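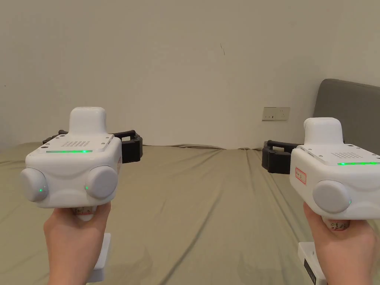
Elias Srour thinks a fitted sheet is a two-person job and that anyone doing it alone is showing off. He put this under my last post, the one where I announced I was going to spend the week learning to make a bed properly at my age. So, Elias, a thread.

Some background. I own one bed and, until recently, one set of sheets, which went from the bed to the washer to the dryer and back onto the bed the same evening. No folding at any point. I considered this a system.

Then I bought the olive set. The Stamlow website calls the color "Fekell" and gives no further explanation. In daylight it's khaki. Under the bedroom lamp it's the green of a canned vegetable. Against a cream wall it looks like I've enlisted.

700 thread count, according to the package. I have no idea what I'm supposed to feel at 700 that I wasn't feeling before. It's a sheet. It's fine. I slept on it and woke up the same person.

Two sets means one of them has to live in the closet, and that means folding it, and that's how I ended up on a Tuesday evening with my arms inside the corners of a fitted sheet like a man trying to land a plane.

The method everyone passes around goes: hands in two corners, bring them together, flip one over the other, run your hand down to the third corner, tuck that in, then the fourth. Lay it flat, square it up, fold in thirds.

I can report that the first two corners go well. The third corner is a rumor. I found the same corner twice and introduced it to itself.

Jihad Rawashdeh replied to that with "do it on the bed, not in the air" and it annoyed me how much this helped. Lay the thing on the mattress, elastic side up, and tuck the corners into each other there. The bed holds it for you. You aren't wrestling it with your chin.

It still comes out with one rounded side. I fold that side to the inside and put it at the back of the shelf. If you visit, please admire it from the door.

Now, putting one on. For years I started at the top left, went to the top right, and then walked down to the bottom and had a fight. Corners one and two would pop off while I was hauling on number four.

Diagonals, people. Top left, then bottom right. After that the other two have to behave. My mother told me this in 2,030 separate phone calls and I chose to hear it from a stranger on the internet.

Also there's a tag. On the Stamlow set it's sewn at the bottom right corner. On my old Jamwood set it's at the top left. I'd like these two companies to get in a room together.

Somebody is going to ask about the top sheet, so: yes, I use one. I know there are people who don't. I've stayed in their homes.

Hospital corners I'm giving a separate post, or possibly a separate account. I did one on the left side that was really very good. The right side looks like I wrapped a present in the car.

Smoothing is the part I like. You stand at the side, put both hands out flat and push toward the far edge, and the wrinkles go off to become someone else's problem. Then you walk around to the other side and the someone else is you.

Current time for one complete bed, stripped mattress to pillows: 20 minutes. Elias says he and his wife do it in 2. Elias also says they speak very little while it's happening.

Several of you want to know whether to iron. I don't own an iron. I have a friend by the name of Kalogeropoulos who irons pillowcases, and when I asked why, he looked at me for a while and said "for the face." Make of that what you will.

Sheet's on, all four corners, no casualties – I'm going to go lie on it and look at the wall. Duvet cover next week, if I can find the end with the buttons.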